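4.2 Friendship and time in the serial "Tremero"

The second case considered in this paper is the television drama "Tremero," which follows two women, Piseo and Hirnine, from their school years to middle age. Each is played by two performers. The series ran for 28 episodes, and our reading draws on all of them, together with written responses from 300 regular viewers. 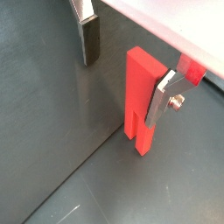
Mensah — Sunday, October 5, 2025

The age at which a character is recast matters to how viewers judge the friendship. In "Tremero," the change of performers takes place at the end of episode three, during the funeral of Hirnine's father. Lynch and Xie treat this as a break in the story. We read it as a bridge, for the older performers repeat two gestures set up by the younger ones: the folded letter and the hand on the gate. Most responses mentioned at least one of these.

The marriage plot receives more screen time than the friendship, yet viewers wrote about it less. When they did, it was often to regret that Piseo's husband was given the final speech of the December episode.
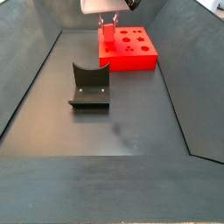 Azlan Liew objected, on reading a draft of this section, that the final speech belongs to the friendship after all, as every line of it is addressed to Hirnine's empty chair. We accept the point in part. The chair is kept in view, but the words concern the sale of the house — a matter in which Hirnine has no share.

We also counted the scenes in which the two women appear together, set against those in which one speaks of the other in her absence. The second group grows steadily after the recasting.

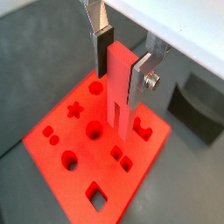

Does the series present absence as a failure of the friendship? Our reading is that it presents absence as the ordinary condition of adult friendship, and keeps its blame for the letters that go unanswered. Odoi and Akolgo reach a similar view of the radio version, in which the letters are read aloud in full.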